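Felto Chores – README and data card

Version 3
Released October 5, 2020
Maintained by Esperanza Pennington and Rory Hepburn
Questions about access: Gus Calloway

Summary

Felto Chores is a collection of recordings of ordinary work in homes and in one small workshop. We made it because we wanted to know which chores a machine can already do from start to finish, and at which step it stops. The collection has 3,691 recordings. Of these, 1,803 are in homes and the rest are from the packing shop at Ridgeway.

The recordings show people doing the chores with hand-held grippers. The person closes the fingers by hand and the camera sits on the tool, so the view is close to what an arm with the same fingers would have. A smaller part of the work, described under "Trials", was then repeated by an arm.

What is in the folders

home/table – clearing, sorting and unpacking on tables
home/cloth – folding, hanging, pulling a cover straight
home/kitchen – cups, lids, cutlery, bags
shop/packing – filling and closing cartons
shop/returns – opening returned cartons and sorting the contents
labels – one text file for each recording
trials – results of the arm, with the notes of the operator

Each label file has the name of the chore, the list of steps, the start and end of each step, and one line in free text. The free text was written by the person who did the chore, on the same day. We corrected the spelling but we did not change the wording, so the style is not equal everywhere.

Why sorting a box has its own section

When we planned the collection, we thought that cloth would be the hard part. Cloth is hard, but people expect it, and there is already much work on it. The mixed box surprised us more. Every home has one: cables, small cartons, soft packets, a thing with a lid, all put together because there was no better place. To take one item out, you must often move two others, and a cable can pull a third one with it.

For a person with two grippers this is slow but possible. One tool holds the side of the box or pushes the neighbors away, and the other tool goes in. Tables are also not cleared for our comfort. The cloth stays on, and other things stay next to the box. 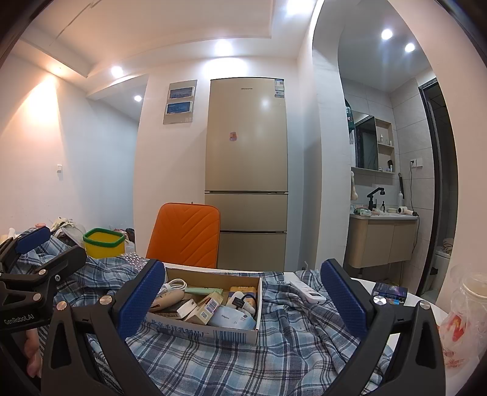
Can a machine empty a mixed box without help today?

Sometimes, when the items are stiff and lie apart from each other. With cables or soft packets in the box, our arm needed a person in most of the trials.

The operator's notes give the same few causes again and again. The fingers close on two items at once. A soft packet folds and slides out. The arm lifts a cable by the middle and does not see that the end is still under something. In the last case it usually continues to lift, and the operator must press stop.

Trials

We used one arm, a Drerier with two fingers, and the planning software Skustiver. The arm was fixed to the table. It had 28 chores to do, each taken from the label files. A chore was counted as done only if all steps were finished and no person touched the items.

Our findings in short:

Putting cups and closed cartons in a row works well, in the home and in the shop.
Filling a carton works if all items are stiff and the carton stands open.
Closing the carton flaps works for the first two flaps. The third is often pushed inside.
Hanging a shirt did not work. Juniper Rosenthal tried other hangers and this did not help.
Pulling a table cover straight worked only when nothing was standing on it.

We do not give one total score. The chores are too different, and a total would say more about our choice of chores than about the arm.

What we believe after this work

A machine can do single steps of housework now, and in a workshop it can do a full chore if somebody prepares the place. In a home the preparing is most of the chore. Rory is more hopeful than the rest of us and expects that the table chores will be solved first. Esperanza thinks the shop will be first, for the simple reason that someone there will pay for it. We left both opinions in.

Known problems

The light is different from home to home, and ceiling lights sometimes give strong reflections on metal and plastic.

The tool can hide the item just when it is gripped. In the label files this moment has the mark "hidden".

The grippers are not of one make in all recordings. Finger pads and linkages differ, so please do not assume the same opening width everywhere.

In home/cloth the step "smooth" was used by two labelers in two ways. Dolores Pennington corrected her part in February – the other part is still open.

Some free text lines are very short. One says only "again".

Privacy

People who lent us their rooms have seen the recordings before release and could remove any of them. Hands can be visible. Faces were removed where they appeared, for example in mirrors. Addresses and names on parcels were covered when we found them. If you find one that we missed, write to Gus with the recording number and do not share the file.

Use

You may use the collection for research and for teaching. For use in a product, please ask first. If you publish results on the trials folder, give the list of chores you used, and say for each one whether a person touched the items.

Changes in version 3

Added shop/returns.
Split home/table from home/kitchen.
Corrected start times in the packing labels.
Removed recordings at the wish of one household.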